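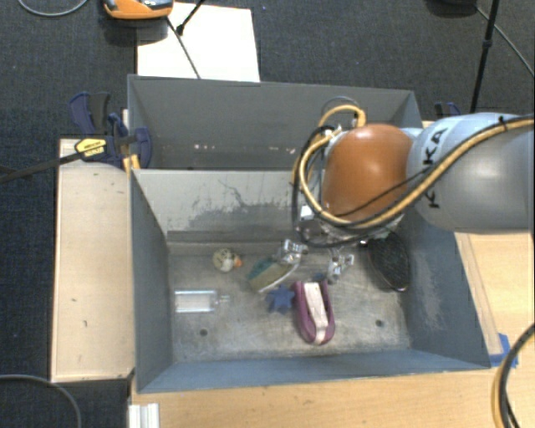 ## Lining a big divided metal bin for small odds and ends, and what about the scratches?

**Khoa Ung**, January 31, 2019

Hello all, and thank you in advance for reading, I know I go on a bit! I have a large gray metal bin that came out of a shop clearance in Skaltham, and I'd like it to be the catch-all for the small stuff that never has a home. You know the kind of thing: a little cream duck with an orange beak, a clear bottle, a sponge. It's split by a divider into a narrow section at the back and a bigger one in front, and I love that, as I've never owned a storage bin with a proper "other side" before.

It has had a life, though. The divider is scratched and scuffed, the right-hand wall has pale rubbed marks on it, and the floor of the front section is worn and mottled all over. There are also two small round holes in that floor, one toward each front corner. I've wiped it down with warm water and a squirt of dish soap and the marks stayed just where they were.

So I'm wondering two things, really. Can scuffs like that be polished out by a patient person with an old T-shirt? And should I plug the holes or leave them be? My grandkids will be digging around in there when they come in April, so I'd like the surface to be kind to small hands. I have $47 left in the jar for this and I'd be thrilled not to spend it all.

**mapleporch**

What a nice project, and please don't apologize for the details, they help!

I'd start with your hands before you buy a thing. Put on a thin cotton glove and run it slowly over the divider, the top edges and around both holes. Anywhere the cotton snags, there's a burr, and that's the part to deal with before April. A small metal file takes a burr down in a few strokes, then a bit of 100 grit paper, and then something finer if you have it in a drawer. Wipe up the dust with a damp cloth and dry it well.

As for polishing, I'd be careful. I spent most of a winter evening on a bin of my own with a tub of Flolaretti paste and ended up with one very shiny patch the size of a saucer, and the rest looked worse next to it! Light rubs may come up. Dark scratches usually stay, and if yours has any kind of coating you could go right through it. Try a spot low down in the back section first and let it sit overnight before you decide.

For the floor I'd cut a piece of rubber mesh shelf liner to fit. It will hide the mottling, and that bottle won't roll every time a grandchild leans on the side. Cut it a little small so you can lift it out and shake the crumbs off. I'd leave the holes alone as long as the rims are smooth. If a sponge goes in damp you'll be glad of them.

**Rikosby**

leave the scratches, its a bin. felt pads underneath if its going on a wood floor

**dottie in the annex**

I agree with nearly all of mapleporch's answer but would plug the holes myself. We kept beads in ours (a bag of 500, all colors, my sister's idea) and I was finding them under the couch for ages. Plastic hole plugs come in packs at the hardware store and they just push in. Measure across the hole first, and take the measurement with you on a scrap of paper, or you'll be like me with a pack of the wrong ones in the glove box.

Also, Khoa, think about keeping the narrow back section for the flat and skinny things, coloring books stood on edge and so on, and let the front be the jumble. Soft things like the sponge should be dried before they go in, or they'll get musty sitting on that liner.

**Khoa Ung**

Thank you both, and Rikosby too! Did the glove test this morning and it snagged in one place along the top of the divider, so the file is coming out tonight. I'm going to try the liner over the holes and see how we get on before I buy plugs. The Flolaretti can stay at the store.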